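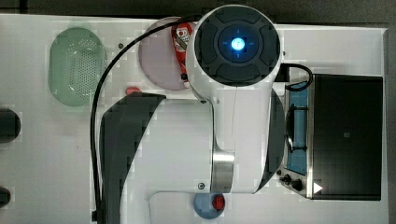 2023-12-22

Last session before the break and I am writing this on the bus with my gloves off, so excuse the typos. I said when I signed up for this project course that I'd keep a diary of it, and I've skipped more days than I've written. Today deserves an entry, mostly because I came home annoyed.

Our group is still Zyanya, Vicente, me and, on paper, Gregor. The assignment is still "tidy the kitchen." You sit down, you drive the arm through a pickup, it records, you put everything back somewhere else on the table, you do it again. Renata Sepúlveda calls this teaching. I asked her in week two what the arm had learned so far and she said that was the wrong question to ask in week two. Fine. It is not week two anymore and I still don't have an answer I'd repeat to my mother.

The number on the class sheet is 3,739 recorded pickups, all groups together, since September. People clapped when it went up on the wall. I'd like to know how many of those are any good. Vicente says bad ones are useful too, which sounds to me like what you say when you have a lot of bad ones. When I pressed him he said something about Nurkar, the training program Renata has us use, and how it weighs the attempts. He has read the manual and I have not, so I let it go. But I don't think he knows either.

We did 127 today. My turn was the middle stretch. I asked to skip the toaster oven because the last time I had it I spent half the session trying to get near the knobs, and Zyanya said no, everything on the table counts as part of the table, you can't pretend the oven isn't there. She's right, I just didn't feel like it. So the oven stayed, and the colander, and the plate with the ketchup on it.

The thing I can't get past is how soft the test is. It's toys. The food is toy food. We get to choose where it goes, and we are the same four people (three people) choosing every time, so of course it all ends up in the sort of spots we like. I noticed Zyanya nearly always leaves the plate up at the far side. I probably have my own habit and can't see it. If the arm learns anything from us it may be learning where Zyanya puts a plate.

I said this out loud and got the look. Then Renata, to be fair to her, wrote it on the board. She wants each group to come back with a plan for laying out the table by dice or by a list, so that we're not picking. Guess who gets to write the plan.
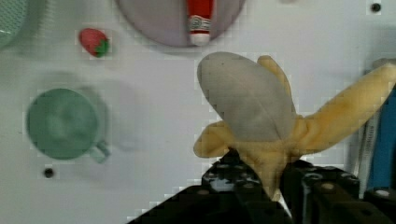

The banana is my least favorite thing on the whole table. It's plush, it's half peeled, and it has those flaps that go wherever they want. Pick it up by the base and the flaps stick out to the sides. Pick it up by a flap and the rest hangs there and swings. Vicente likes it for exactly this reason. He says a mug is a mug from any side, and the banana is the first object that makes him think while driving. I think it makes him think because he can't see past the peel on the wrist camera, and thinking is all that's left to do.

We had a small argument over what counts as a success with it. Vicente counts it when it's off the table. Zyanya counts it when it's been set down where it was supposed to go. I counted it her way, and the sheet asks for a single yes or no, so if the other groups have been counting it his way then that nice big number on the wall is two different numbers added together. I wrote a note in the margin of the sheet. I expect it to be ignored until June.

Then the run where the arm goes by itself. I'll put it down as it happened, since I complain when other people don't. We gave it 14 tries at the strawberry, and by Zyanya's rule it got 13. I had bet Vicente a hot chocolate it wouldn't get half, so I owe him a hot chocolate. But then he asked for one more thing, off the sheet, and we turned the plate over and set the strawberry on top of it, and the arm went down beside the plate, closed on nothing, lifted nothing and carried nothing across with great confidence. It did the same the second time. I felt a lot better than I should have.

Vicente's view is that it has never seen an upside-down plate so what did I expect. My view is that my nephew has never seen that one either and would manage. We left it there.

Oriana Herrera came in near the end to look at the groups and told us the spring showcase is on, with parents. She'd like a "kitchen helper demo." I said it can help in any kitchen where the plate is the right way up. She laughed, but I saw her write down kitchen helper anyway.

To do over the break: the layout plan, one page, dice version. Read at least the Nurkar chapter on bad attempts so I can argue with Vicente properly. Ask Gregor if he's still in the group. Hot chocolate.

My stop's next and my fingers have gone stiff. I'll look for a die at home – there should be one in the old board game box, if my brother hasn't lost it.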